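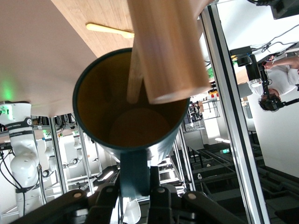
Sânziana Vlad Wants You to Own Fewer Spoons
November 8, 2023

Sânziana Vlad has spent ten years telling people what to do with their kitchen drawers, and in that time she has formed a low opinion of drawers.

"A drawer is where a wooden spoon goes to be forgotten," she says. "You put it in flat, then a whisk lands on it, then the takeout menus. In March you buy another spoon."

Her answer is a cup. A plain, deep, round one, standing on the counter with the long things in it, handles up or handles down depending on which school you belong to. She teaches this at Prisholm, a two-room kitchen store with one good window, and the class fills up, which surprises her husband more than it surprises her.

I asked what makes a cup the right cup. She had clearly been waiting.

"Depth," she says. "Everybody shops by color. They come in and say they want teal, and fine, have teal, I like teal. But look down inside it first. If a rolling pin would tip it over, you have bought a vase."

She is firm on rolling pins. Anything that thick gets its own place, lying down, away from the edge. Slim sticks and skewers can lean against the wall of the cup, where they will rattle a little and do no harm. Handles that have lost their heads should go in the trash, although she admits to keeping one from an old pastry brush. She uses it to prop the window.

The largest collection she ever sorted belonged to Octavian Radu, a retired piano tuner who had been buying wooden utensils at estate sales for most of his adult life. They laid it all out on bedsheets and made a proper inventory. It came to 166 pieces, counting two halves of the same ladle.

"I had been telling people 400," Radu says on the phone, sounding let down. "It felt like 400."

Vlad got him to three cups by the stove and a box in the hall closet. He calls the box "the archive." She calls it a drawer with a lid, and they are still friends.

Does she ever get it wrong? She thinks about this for longer than I expected. Her first cup was a Flitmont, narrow at the bottom and very handsome, and it fell over whenever anyone closed the oven with feeling. She kept it four years. It now holds pencils at her sister's house, where the oven is apparently treated with more respect.

Before I left she asked what I had at home. I told her there was a drawer, and that it didn't open all the way. She wanted to know what was stopping it.

"A potato masher, I think."

"You think," she said, and wrote down the date of her next class on the back of my parking receipt.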